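# Why does the computer want a password AND a backup plan?

A router is a box that passes messages along, like a school mail carrier who never gets recess. Only certain grown-ups may change its settings, so it asks who you are.

The box doesn't know, of course. It asks another computer, called a login server, which keeps the list of names. Say the server is asleep. Now the box can't check anyone, not even the person who came to wake the server up. Awkward.

So careful people give it 2 servers to ask. If the first stays quiet, the box tries again, maybe 3 times, and then asks the second. If both are quiet, it looks at a tiny list of its own.

One catch: if the first server says "no," that's an answer. The box won't go shopping for a nicer one. (Parents work differently, I hear.)
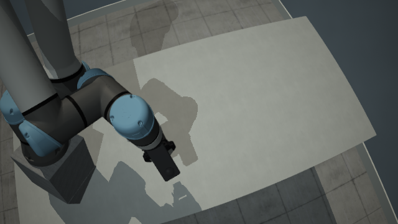
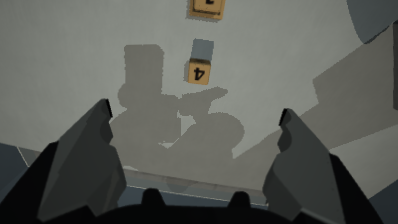
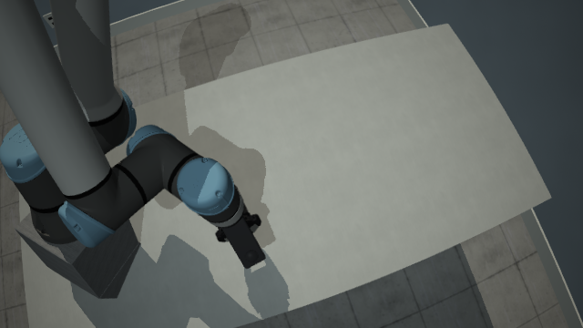
Hina Marwat wants to know what happens if you forget the password on the tiny list too. Then you need the long cable, and a snack.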